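Praltell Study Centre — Facilities and Resources Helpdesk
Ticket category: Furniture and desk equipment
Subject: Marks on wooden tabletop, drawer unit sticking, pouch label not legible
Status: Closed
Priority: Normal
Opened: June 28, 2019

Summary of request

The requester reports three matters at one desk in the upper reading room. The first is a mark on the surface of the table that does not lift with a dry cloth. The second is that the lower part of the cream organiser catches when pulled out. The third concerns the orange zipped pouch issued with the desk, whose label can no longer be read at arm's length when the pouch is returned at the end of a session. The requester asks whether the table may be cleaned with the spray kept in the corridor cupboard and whether the pouch should be withdrawn.

First response from the helpdesk

Thank you for your report. Please do not use the corridor spray on this table. It is intended for the laminated desks on the ground floor and is not approved for bare or lightly finished wood. A dry or barely damp cotton cloth is sufficient until the desk has been inspected. The pouch may remain in use in the meantime, provided that it is entered in the returns book by desk and not by the wording on its label.

Kindly confirm the following: whether the mark can be felt with a fingertip, whether it lies along the grain or across it, and whether the organiser has been moved from its usual corner of the table since the last room change.

Reply from the requester

The mark cannot be felt. It follows the grain, and is more a difference in tone than a stain; one part of the wood is warmer in colour than the rest. The organiser was moved when the room was rearranged and was put back by hand. The contents were not taken out first. The pouch has been emptied and its zip runs freely. The label is still stitched down at all of its corners.

Inspection note

The desk was visited and the table cleared apart from the items named in the request. The top is made up of strips of wood which differ slightly in tone, with faint streaks and soft knots. The Villari desks in this room were supplied with a light finish, and variation of this kind was accepted at the time of delivery. No treatment is proposed for the tone of the wood.
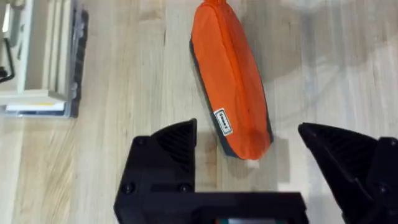
Helpdesk Record, Issue 2, page 50

The label on the orange pouch is small, and its print runs along the length of the pouch, so that it has to be turned in the hand before any attempt is made to read it. It is sewn near the dark grey trim, where the fabric is handled most. The Kaltard pattern of pouch was adopted for the reading rooms because the colour is easily found on a pale desk, and there is no objection to its continued use. The difficulty is one of labelling only.

The organiser was then emptied and drawn forward. A folded piece of card had worked its way behind the lower section and was preventing it from closing squarely. The card was removed. The section now opens and closes without catching, although it remains a little stiff over the last part of its travel.

Action taken

The table was wiped along the grain with a dry cotton cloth, and afterwards with a second cloth lightly dampened with clean water. It was dried at once. No polish or oil was applied.

The runners of the organiser were brushed out and rubbed with plain candle wax. Lubricating spray was not used, as it is liable to mark paper. The organiser was returned to its corner and set level with a felt pad beneath the rear edge.

A cloth tag bearing the desk code has been requested for the pouch. It is to be fastened through the zip pull, leaving the stitched label in place. Tags of the Yensuk type are held in the stock room in packets of 100, and one packet will be opened for this room. Each tag accepts a written code of up to 2 lines. Please use the laundry marker and not a ballpoint pen — the ink of the latter spreads on the cloth within a few weeks.

Further query from the requester

May the remaining pouches in the room be tagged at the same time, and is a separate ticket required for each desk? It would also be helpful to know whether the felt pad should be left in position when the table is next moved.

Reply from the helpdesk

A single ticket is sufficient for the room. Please list the desk codes in one message and attach it to this record. Pouches with a torn seam or a faulty zip should be set aside and reported separately, as these are dealt with under replacement and not under labelling.

The felt pad should be lifted before the organiser is moved and put back afterwards. If it is dragged across the table the adhesive side may leave a residue. Should this occur, the residue is to be left alone and reported; scraping is not permitted on any wooden surface in the reading rooms.

Follow-up

The requester has confirmed that the organiser continues to open correctly with its usual contents replaced. The tag has been fitted to the pouch and the returns book amended. The warmer area of the tabletop is unchanged, as expected, and has been entered on the condition sheet as a feature of the wood so that it is not reported again as damage.

The general inspection of reading room furniture takes place in October. The organiser will be looked at again on that occasion, with particular attention to the stiffness recorded above. If the section begins to catch before then, please reopen this ticket and do not force it.

Closing entry

Closed with the agreement of the requester. Parts used: one felt pad, one cloth tag. Charge to department: none.

Related guidance: Care of wooden desks; Labelling of issued stationery; Moving furniture between rooms.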